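# Kurkwood Two-Tier Shelf in Yellow

We've had a soft spot for this shelf ever since the first one came into the shop, and it has been on our own floor in one form or another since January. It's a low, friendly piece with two open levels, happy in a playroom, a craft corner or the end of a workbench, and the yellow really does cheer up a gray afternoon! 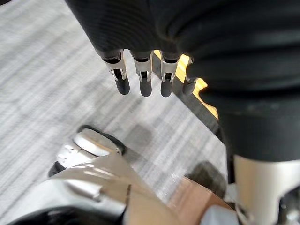
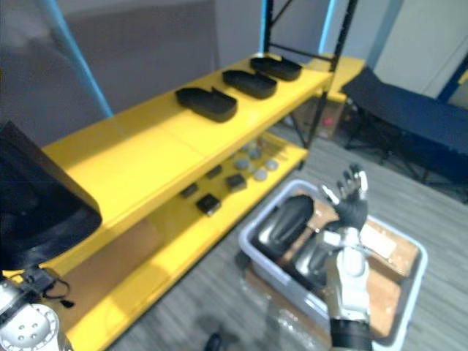
*The Kurkwood shelf in yellow. Second photo: black trays on the upper level, blocks and round gray stones on the lower.*

The top is a broad, open surface with plenty of room for trays, so you can lay out whatever you're sorting that day and still see all of it at a glance. We like shallow trays up there (the raised rims keep little things from wandering off), and the Lilix ones we stock separately come in black. Down below, the thick front lip is a lovely detail, and customers who keep stones, blocks or game pieces on the lower level tell us it's the part they'd miss most.

Cleaning is as easy as a soft damp cloth and a quick dry afterward. Please skip the scouring pads, as the yellow has a nice gloss to it and it would be a shame to dull it.

**Good to know**

- Width: 67 cm
- Depth: 30 cm
- Levels: 2
- Color: yellow
- Returns: 14 days, unused and in the original box

Trays, blocks, stones and floor bins are not included. If you'd like a bin to stand beside it, take a look at the Omau range, and do measure your spot first, with a little extra room on the side you'll be reaching in from. Orders placed before noon usually leave us the same day.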